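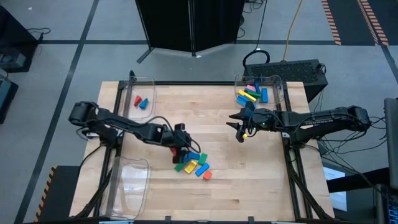

**Sorting a big mixed lot of painted wooden blocks: by colour or by shape?**

Posted by **Skukberg** in Toys and Playrooms

I've taken on a mixed lot of painted building blocks for our toy library. The list that came with it says 252 pieces. They are red, blue, green and yellow, mostly plain rectangular ones, with arches, the notched sort and a few small cubes. They arrived in two sacks with no boxes.

I have clear plastic bins for them and a decent wooden table to sort on. I started by colour, which was quick, but then a family wanted to build a bridge and had to go through every bin to find the arches. My sister thinks I should do it by shape. Before I tip everything out again I'd like to hear from people who have kept blocks sorted for longer than a week.

Two other things. Some of the blues are quite different from each other, one nearly navy and one much brighter, so are they from different sets? And is it all right to wash painted blocks? A few are sticky.

---

**Kátia Moura**

Shape, if the children are over about four. Colour, if they are younger. We ran ours by colour for two years with the toddler group and they could put everything away themselves, even the ones who couldn't tell you the name of the colour. The older group ignored it completely and made one heap.

For the sorting itself, don't tip both sacks out. Take out a small pile at a time, put it in the middle of the table and spread it until nothing is on top of anything else. Stand the bins at the corners so you can reach them without leaning over the pile. Then take one kind only and go through the whole pile for it before you start on the next.

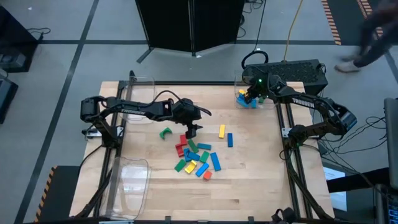
Do the arches and notched pieces first. They are the ones that get buried, and once they are out the rest goes much faster. Leave the small cubes until last and sweep them up with your hand.

I wouldn't split the rectangular ones by length unless you have bins to spare. We tried it and they were mixed again by May.

Washing: don't soak them. Wipe with a cloth wrung out in warm water with a drop of washing-up liquid, dry with a towel straight away, then leave them on a rack overnight. If paint comes off on the cloth, stop.

---

**cudunard**

colour. its not worth the bother doing shape, they all end up on the floor

---

**Mendonça**

I'd go with Kátia on shape but keep the wedges with the arches in one "odd shapes" bin. There are never enough of either to need their own, and it's the bin the bridge builders will want.

On the blues, I wouldn't read much into it. Paint varies between batches and blocks kept near a window fade. The better test is size. Lay two of the same kind side by side on a flat table and look at the ends. If they match in width and thickness they will stack together, whatever the shade. Light matters as well. The top of a block can look a different blue from its own side, so compare top face with top face.

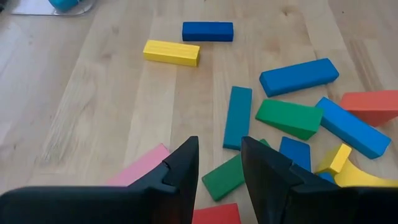
*Blues, a yellow and a green wedge spread out on the table.*

If you find some that don't match in thickness, bag them separately and lend them out as a small set. We have one of 50 that goes out to grandparents mostly.

---

**Skukberg**

Thanks all. Going with shape, and one bin for the odd ones. I did the cloth on six sticky ones this morning and no paint came off, so I'll carry on with the rest tonight.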